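Plumham Town Board > House and Home > Keeping kids' stuff after they've grown

mossy_porch
Started in June

Hello all, and I hope you'll bear with a long post, I've had two cups of coffee and the house is quiet. Our youngest is moving out at the end of the month, and we're finally turning the upstairs room into a place where my mother can stay. That means the closet has to be emptied, and the closet is where I have been putting things for almost 20 years. School papers, baby blankets, a costume or two, and every stuffed animal that ever crossed the threshold. I'm not a tidy person by nature, and I cry easily, so you can imagine how the first afternoon went.

How did the rest of you decide what to keep? And once you decided, how did you store it? We had a damp basement in our old place on Nomalberg Road and I lost a whole trunk of my own childhood things to mildew, so I'm nervous.

----

gravyboat_dan
We did this a couple of winters ago when we downsized. My wife and I gave each kid one bin and told them whatever fit in it we would keep for them, and the rest was theirs to take or let go. There was grumbling, and one of them tried to sit on the lid, but it worked out fine. I will say the papers were harder than the toys. I found a spelling test with a drawing of our old dog on the back and had to go stand in the yard for a bit.

----

tansy_and_thyme
I'm going to disagree with Dan a little, with love. One bin each sounds fair, but kids don't all attach to things the same way. My daughter wanted nothing but a single blanket, and my son would have kept the packaging his shoes came in. If I'd held them both to the same bin I'd have been saving her empty space! I'd say talk to each of them first and worry about the size of the container later.

As for storage, I wrote up what I do for the church newsletter a while back, and I'll paste it in, because it saves me typing it all over again with my bad thumb:

1. Clean everything before it goes away. Wash what can be washed, and let it dry a full day longer than you think it needs. Old plush with a delicate coat I only wipe with a barely damp cloth and then brush out with my fingers.

2. Sort by person, then by how often you'd want to see it. A favorite bear shouldn't be at the bottom under the report cards. I like the clear pouches with fabric edging for small soft things, the kind that stand up by themselves with the top open while you fill them, and a big shaggy fellow can go in a cotton pillowcase. 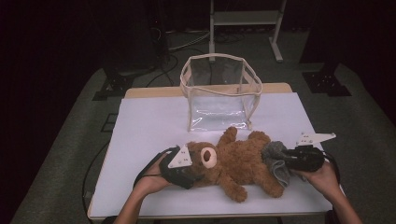 3. Label the outside in plain words, with the name and what's in there. "Misc." is a promise to open it again and be annoyed.

4. Keep it all inside the part of the house you live in. Attics bake and basements sweat. Under a bed is wonderful, and so is the top of a hall closet.

5. Look in on it once a year. I do mine when I change over the winter coats.

----

nemar_street_nana
Lovely list, Tansy, but I have to put in a word against sealing soft toys in plastic for the long haul. A pouch with an open top is one thing, but zipped up tight for years they get a stale smell that never quite leaves. I've used old cotton sheets my whole life and a bit of cedar, and my brother's rabbit is older than most of the people on this board.

----

gravyboat_dan
Nana, cedar oil got onto a christening gown of ours and left a yellow spot. I'd keep the blocks well away from anything pale.

----

nemar_street_nana
Then your block was touching it, dear. Mine sit in a sock.

----

tansy_and_thyme
I'll give you the zipped plastic, Nana. I won't budge on the attic, though.

----

mossy_porch
You are all so kind. I talked to the kids last night. My oldest wants the school papers, which floored me, and the youngest wants just two animals and says the rest can go to the Bucur thrift shop if they're clean enough. I'm starting on the wiping and brushing tomorrow morning. The blankets are going in cotton, under my own bed, and I may keep one or two things I haven't told anyone about.

Comments (3)

quiltbag: Call the thrift shop before you haul anything over. Ours stopped taking stuffed animals.

pete_by_the_pond: Scan the papers anyway, even if your oldest takes them. Moves are hard on boxes.

lemonladder: Reading this with my own closet door firmly shut. Does anybody have a good way to store finger paintings? Mine are flaking.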